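Notes for the Tundarby wood heater log, the spreadsheet one. Kept by Verna Greenberg, fixes welcome. Written fast before the November meet-up so excuse the spelling.

# tundarby-firewood-log

What's burned, how long it was stacked, how dry it was when it went in. One row per load. That's it realy.

## What's in it

- `loads.csv` – 200 rows, one per load of wood
- `stacks.csv` – 44 rows, one per stack, with where it sat and which way it faced
- `notes/` – free text, mostly Ismael's, mostly about wattle

Covers two winters. Four households, all on the Tundarby side of the creek. Moisture is percent, taken on a fresh split face, never the end grain. Anything over 20 gets `wet` in the flag column. Please don't delete wet rows, they're the useful ones. 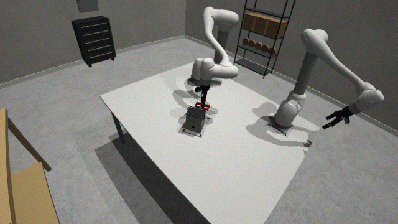

*Table with two arms, small red frame under the gripper.*

## Columns

| name | meaning |
|---|---|
| `stack_id` | matches stacks.csv |
| `species` | common name, lower case |
| `months` | months since splitting |
| `moisture` | percent, one decimal |
| `cover` | tarp, tin, shed, none |
| `who` | initials |

Blank species means the person didn't know. Leave it blank. Vaughn Lyons filled in a heap of them as "gum" the first winter and we had to go back and undo the lot.

## Stacking and storage

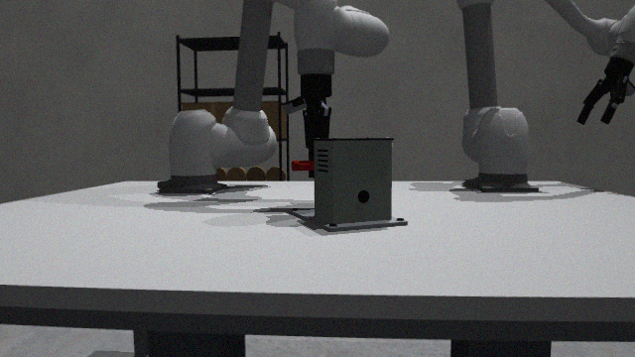 Storage matters more than species in our numbers, at least for the first year. Tin roof with open sides beat a full tarp at every house that tried both. Tarps hold the damp in, specially along the creek. For the small indoor supply use something with air round it – black metal shelving with the round logs laid in a row, like the unit at the back against the gray wall, and kindling in a cardboard box on a shelf above them. Rounds dry slower than splits, so log them as `round` in the notes or the months column looks wrong. Indoor wood gets `cover = shed`, we never made a seperate code for it.

## Meters

Two in use, a Prenach and an older Baptiste. They don't agree. Test both on the same split before you start a new stack and write the difference in `notes/meters.txt`. Don't correct the readings yourself, just log what the screen says. Nobuhle Mofokeng does the adjusting once a season.

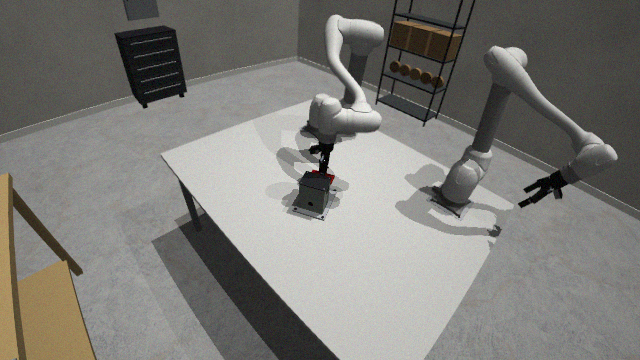
**Can I add wood I bought already seasoned?**
Put it in with `months` left blank and the seller's name in the notes. We leave those rows out of the drying charts but keep them for the moisture ones.

## Labelling stacks 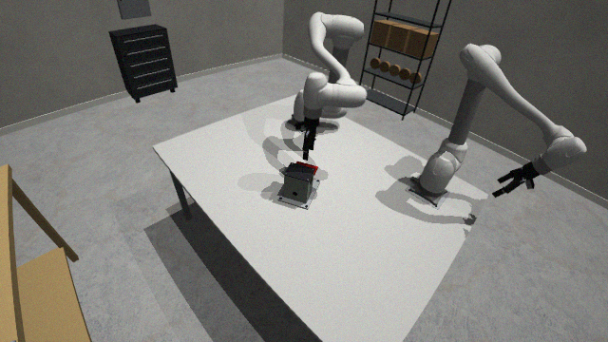 Every stack needs a tag you can find in the dark at 6 am with an armful of bark. Paint pen on tin has lasted best, masking tape lasts a week. Colour helps too. Amirul went with bright red for anything not ready, the same sort of red as the lid on that little dark gray box, and it shows up from the back step. Whatever colour you pick, put it in `stacks.csv` under `tag`. Don't reuse a tag number when a stack's finished, even if it was only a barrow load.

## Known problems

- stack 7 is in there twice under different initials, still arguing over whose
- no readings at all for a fortnight in the first winter (flat battery, no spare)
- "box" means two different trees depending who wrote it
- charts made with Nudska, which drops blank cells without telling you. Check the row count after import

## Using it

Go for it, just say where it came from. Don't quote it as advice for your own heater – four houses, one valley, that's all it is. Corrections to Verna, new rows to Nobuhle, and save as plain csv please.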